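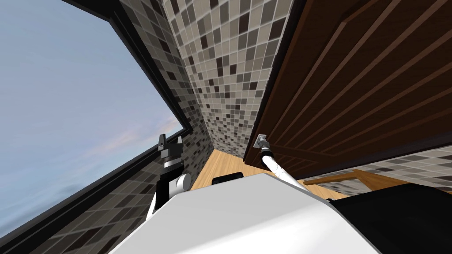 Equipment Plan and Budget: Two-Arm Home Helper
Project report, Robotics Design Studio
Team: Milagros Agudelo, Jairo Betancur, Anqi Yin
Advisor: Teodoro Miranda

1. Where we started

Our team wanted to buy a robot in week one. We're really glad Mr. Miranda made us wait! He asked for a plan that said what each part had to do before we asked the department for any money, so we spent January working in simulation and only then opened the catalogs.

2. What simulation told us about the shopping list

The model we practice on has two arms on one body, with a two-finger gripper on the left. We first assumed we needed the longest arms we could afford. After Jairo ran 100 reach tests in the simulated rooms, the medium arms from Mavton did nearly everything we wanted, and they weigh less too (good news for whoever carries them up to the lab). Most of the failures came from the base being parked at a bad angle, and a longer arm would not fix that.

3. Budget

Our limit from the department is $1,914 for the first phase.

Dralon gripper kit, used: $700
Computer upgrade for simulation: $614
Mounting plates, cables, fasteners: $240
Emergency stop and power supply: $210
Reserve: $150
Total: $1,914

The arms are not in this phase. Pliseter rents a pair by the month, and Anqi is comparing that with buying from Mavton – the rental includes repairs, which we like a lot.

4. Open questions

Shipping for the gripper kit is still missing from the quote and may eat most of the reserve. Amparo Ticona in the machine shop thinks we can cut the plates ourselves, and we would love to try. We also need bench space in Meredith Hall before anything arrives.

5. Next steps

Milagros sends the revised quote request on Monday. Jairo repeats the reach tests with the base angle fixed.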